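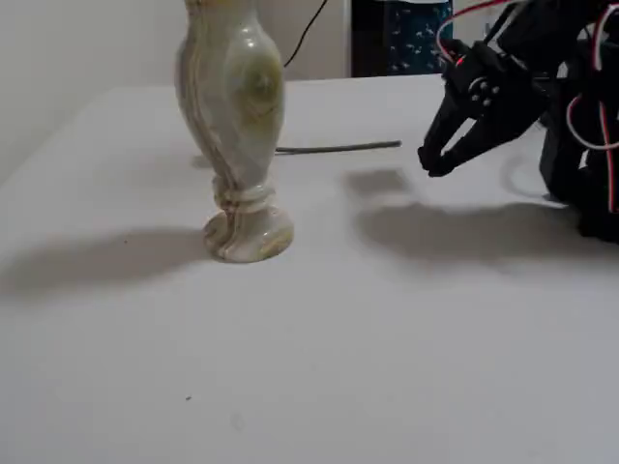

How to Pack and Mail a Stone Vase

We use cookies to remember your preferences. By continuing to read you accept this.

Last updated: August

Stone feels like it ought to survive the mail. It came out of a mountain, after all. Then somebody carved it thin, gave it a waist, polished it until it was as slippery as a bar of soap, and now you want to send it to your cousin in Plamstead by way of three trucks and a conveyor belt.

I have mailed a lot of carved stone over the years, mostly from the back counter of a secondhand shop in Clidbridge, and I have refunded a smaller but still memorable amount of it. What follows is the method I ended up with. It uses more cardboard than you want it to.

What you need

Two sturdy boxes, one at least 3 inches bigger than the other on every side. New boxes, please. The one your air fryer came in has already given its life for something.
Acid-free tissue paper, or plain white tissue if you can't get it.
Small-bubble wrap and large-bubble wrap.
A sheet of foam half an inch thick, or an old camping mat you're prepared to cut up.
Packing tape, the kind that squeals.
A bathroom scale or a luggage scale.
A soft cotton cloth.

Skip newspaper. The ink comes off on pale stone, and you don't want your vase arriving with yesterday's football scores on its shoulder.

Step 1. Look for old trouble

Before anything goes near a box, take the vase to a window and turn it slowly. You are looking for cracks, and you will be fooled by veins. A vein is color in the stone and your fingernail glides right over it. A crack usually catches the nail, at least somewhere along its length. If you can't decide, wipe the spot with a barely damp cloth and watch it dry. A crack tends to stay dark a little longer than the polish on either side.

Check the narrow places twice. The neck and the spot where the body meets the foot are where these things break, and they are also where a past owner may have been busy with glue. A repair will often look slightly dull next to the polish, or slightly too shiny, depending on the glue and the owner's confidence. Some vases are made in two pieces and joined on purpose, so a neat seam all the way around isn't bad news by itself. If it wiggles, it is bad news.

Take photos of every side, and of the bottom. Buyers love the bottom. So do insurance people.

Step 2. Clean it, a little

Dust it with the dry cloth. If it's grubby, use a damp cloth and dry it right away. No vinegar, no bathroom cleaner, nothing that smells of lemons. Marble, onyx and other calcite stones are eaten by acid, and you'll go from polished to chalky in the time it takes to say "natural cleaning hack."

Let it sit overnight before wrapping. Damp stone sealed up in plastic comes out blotchy, and the recipient will assume you sold it to them that way.

Step 3. Fill the inside

Crumple tissue loosely and feed it in through the mouth until the inside is full but not tight. You should be able to push it down with one finger. People stuff the inside hard, thinking it adds strength, and then the person at the other end pulls at the wad like someone starting a lawn mower and chips the rim.

Leave a tail of tissue sticking out. It's a small kindness.

Step 4. Build up the waist

This is the step most people leave out. A vase with a fat body, a thin neck and a wide foot will happily pass every knock it gets along to the thin bits. So make the thin bits fat.

Cut strips of small-bubble wrap as wide as the neck is tall and wind them on until the neck is as thick as the body. Do the same above the foot. When you're finished the vase should look like a bolster cushion, with no shape left to admire. Tape wrap to wrap and never tape to stone. Tape on a polished surface leaves a mark that you will be rubbing at during the evening news.

If there's a ridge or any other raised carving, lay tissue over it first so the bubbles don't leave little circles on the polish. They can, in warm weather.

Step 5. Wrap the whole thing

Two layers of small bubble around everything, then one layer of large. Bubbles face in. Fold the ends over like a bakery bag and tape them down. Write TOP on the right end with a fat marker, mainly for your own benefit, as you are about to forget.

Step 6. Box it, then box it again

Put foam in the bottom of the small box and stand the vase on it. Fill every gap with crumpled paper or foam scraps. Close the box and shake it gently. If you hear or feel anything move, open it and add more. Repeat until you're bored.

Now put the small box in the big one with padding underneath, on top and on all four sides. Those 3 inches of nothing much are what save you when the parcel gets dropped. You can assume that it will be dropped. My friend Zachary Gagnon worked a summer in a sorting shed and will no longer discuss it.

Tape the seams in an H on the top and the bottom.

Step 7. Weigh it and be honest on the form

Stone is heavy and bathroom scales are vague. Stand on the scale holding the box, then without it, and subtract. A tall vase that I once guessed at 12 pounds turned out to be almost 20, and the difference in postage was taken out of my good mood.

Insure it for what it would cost to replace, and read the small print first. Plenty of policies stop at a set amount for breakables, and some don't cover stone or glass at all. If yours stops at $200 and the vase sold for more, pay for the extra cover or ship with somebody else.

"Fragile" stickers are fine. I put one on each side. I have no evidence that anyone has ever read one.

Step 8. Tell the other end

Send a short message saying there are two boxes, that the padding around the neck should be unwound and not cut, and that the tissue comes out by the tail. A man in Mulligan went at his with a bread knife. The vase was fine, and the scratch on it is now called "character."

Ask them to keep the boxes for a week. If there's a claim to be made, the carrier may want to see them, including the ugly corner.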